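Print this story
E-mail to a friend
Search archives Keyword Go

Many Hands at the Drirnau Laundry

October

The folding floor at the Drirnau laundry starts up at six in the morning, and if you come in by the side door you smell the starch well before you hear the presses. For years the work here was sheets, gowns and table linen, all of it shaken out and squared by hand, and the people who did it will tell you (at length, over very good coffee) what that does to a pair of shoulders.

Now the hardest part of the job, getting hold of a heap of cloth in the right place, is slowly being handed to machines.

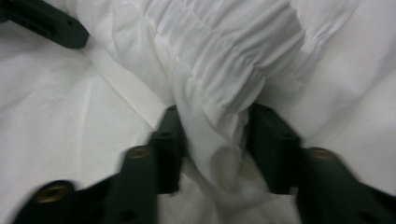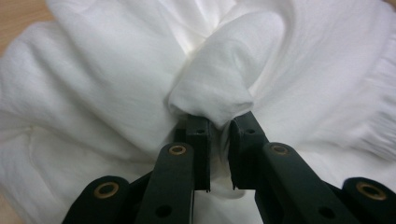
White cloth pinched between two dark green gripper fingers.

By Zirkow D'Souza
Features

A flat sheet is easy enough, the folders say, but a gathered edge is a stubborn thing, and your fingers learn it long before your head does. That knowledge is what the laundry wants to keep, and so the two most senior folders have moved off the line and spend their shifts on the grip work, at the same pay, which took a good deal of talking to settle.

Not everyone is happy! There are 106 people on the payroll, and plenty of them remember when the Simau plant across the river bought its first automatic ironers and stopped hiring. Management has promised in writing that there will be no layoffs before next fall. The younger workers have mostly asked for training, and the older ones have mostly asked for chairs, and the chairs came first.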